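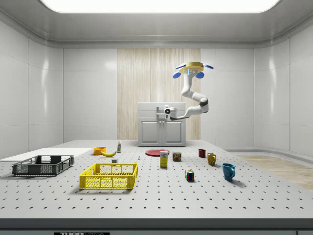

Workshop Automation > Course Notes > Unit 5 > Overhead Arm Build

Reading time: 2 minutes

Unit 5: Hanging the arm and laying out the bench

These notes cover the overhead build at the Grenley shared workshop. Read them before the practical. The Estrella controller is dealt with in Unit 6, so nothing below depends on it.

5.1 Why overhead

A bench-mounted arm takes up part of the surface it works on and has to reach across nearer objects to get at farther ones. Hanging it from above frees the bench top and lets the gripper come down between items. The cost is a stiffer support and a less familiar elbow position – most people set up their first inverted arm with the elbow pointing at a wall.

Gravity compensation must be changed before the brakes are released. If the controller still holds the upright setting, the arm will push in the wrong direction.

5.2 Model first

Build the room in the simulator before drilling anything. In the rendered model the arm drops from a yellow circular mount, goes out to the right at the elbow and comes back to the left with the gripper just in front of the cabinet top. Check three things in your own copy:

- the elbow clears the back wall and right wall over the whole planned motion;
- the gripper reaches the back of the table without touching the cabinet;
- the wrist camera still has a view of the object when the gripper is open.

Cabinets and other furniture need collision shapes as well as visible ones. A drawn box with no collision shape will let the arm pass straight through it, and the planner will report no fault.

5.3 Table datum

The perforated top gives a regular grid, which makes it a good reference. Choose one hole as the origin and mark it. In the Grenley frame the tool flange at rest is 259 mm above the table, with the origin hole 155 mm in from the front edge. Measure both again after any work on the support.

5.4 Test objects

Use shapes that fail in different ways. The mugs test handle approach, the flat red plate tests low grasps, and the two open crates are the drop targets. Their latticed sides are awkward for depth cameras and may come back with gaps. The Rubik's cube is useful for checking rotation, as its faces carry several colours.

Keep the front third of the table clear during early runs.

5.5 Exercise

Using the Juko planner, write a motion that moves the banana to the yellow crate. Limit joint speed to 62 degrees per second. Run it in simulation with the mugs moved to 2 other layouts, and record the smallest clearance each time. Bring the log to the Pletport session.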